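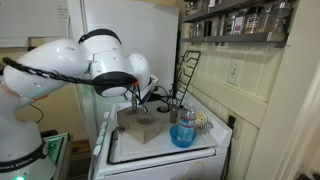
My first apartment had a kitchen so small that I could stir a pot, open the refrigerator and turn off the light without moving my feet. I was very proud of it. I had 43 square feet of my own, a white stove with one burner that only lit if you talked nicely to it, and a landlord, Mr. Rathnayake, who told me the place had "wonderful flow." It did flow, in the sense that anything I put down slid toward the sink.

I've lived in three places since then and every one has had a little kitchen, so I've gotten opinionated about them, and mostly I've gotten opinionated about the top of the stove. Nobody in a decorating magazine will say this out loud (well, now one will), but in a tiny kitchen the stove is the counter. It's where you put the mail. It's where the water bottle goes, inside a bowl, with the glass you were drinking from parked next to it, and then the whisk, and then a tub of something you meant to put back in the refrigerator an hour ago. You take a grate off to wipe under it, you lean it up against the wall at the back, and there it stays until Thursday.

I used to feel terrible about this. Then last October I spent a weekend with my friend Huguette Hoarau, who cooks for a living and whose home kitchen in Lustthorpe is smaller than mine, and she had a loaf of bread, two library books and a colander sitting on her range. I was thrilled! I asked her how she got dinner made and she looked at me like I'd asked how she got her shoes on. "I pick it all up," she said, "and I put it in the bowl." There's a bowl, a big light plastic one, and when it's time to cook everything on the stove goes into it and the bowl goes on a chair. After dinner it comes back.

So I went home and tried the bowl. It works so well that I'm a little embarrassed to be writing a whole column on it. Mine came from Gillero, the housewares place down by the station, and it's the kind you'd use for potato salad at a family reunion. The trick is to go bigger than you think. My first one was too shallow, and I spent a week fishing olive oil out from under the radiator.

A couple of other things I do now. I keep the knobs clear, always, even if the rest is a disaster, and nothing dangles down over the oven door if I can help it (dish towels, I'm looking at you, and also the phone charger). Cardboard and paper come off before anything gets lit, no exceptions, and that includes the box I'm "just about to" take down to recycling. And the grates go back on the same day. I've made a rule about that one and I've broken it twice this month.

The wall next to the stove is worth a thought too. If you've got tile there, lucky you, leave it bare and wipe it down while it's still warm from cooking. I had a spice rack on mine for years, and every jar wore a sticky little sweater. I finally took it down and moved the spices to a drawer, where I can read the lids from above, and I found 3 jars of cumin.

As for the refrigerator, mine is right up against the stove, and I know you're supposed to leave a gap, and there isn't a gap to leave. What I do have is a door for notes. Taped paper, handwriting, the whole mess. My neighbor Asanka Chowdhury keeps hers on her phone and has tried to convert me more than once, but she also forgot the eggs for her own birthday cake, so I'm sticking with tape.

People ask if I'd move for a bigger kitchen. I looked at one in the fall, a big bright room with an island you could land a plane on, and I walked around it for a while opening drawers. The stove had a beautiful clean top. The water glass would have lived way over on the other side of the room. I went home and made soup, with the bowl on the chair and the radio on top of the refrigerator, and when I was done I put the whisk back by the burner where I like it.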